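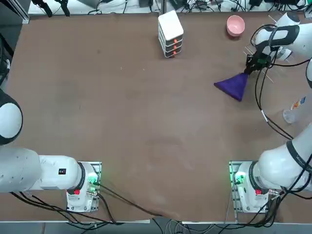

Kamran Mousavi asked in July whether item 3 could be dropped, as a cloth on a worktable is in his view a housekeeping matter and does not belong on a safety sheet. The item stays.

Worktable check, Maltlow – sheet 47
Date: 5 October 2020
Checked by: Stavros Kouris

1. Tabletop surface
Result: pass
Comment: Light scuffs and pale marks only. No action.

2. Cables
Result: action
Comment: Secure any run that lies on the tabletop. Remico clips are acceptable.

3. Cloths
Result: pass with comment

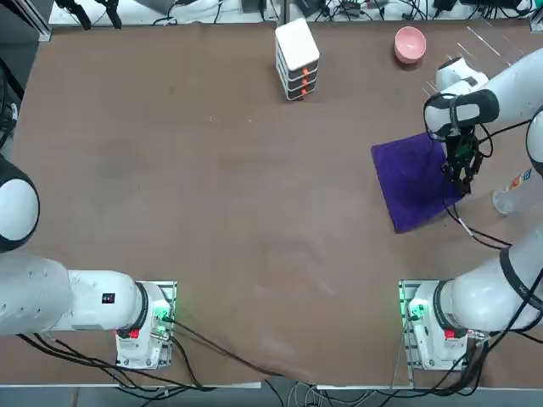
Cloths are to be stored folded, clear of the table edge, and replaced when frayed. Order replacements from Listar under line 73. A folded square such as the purple one is the accepted form; a cloth left spread out is to be refolded before the sheet is signed. Bottles kept on the table must carry a label, as the clear plastic one at the right does – contents to be confirmed by reading it.

4. Small drawer unit
Result: open
Comment: Drawers to be fully closed at end of shift. Contents list not received from Gavrilă. Allow 5 working days, then recheck.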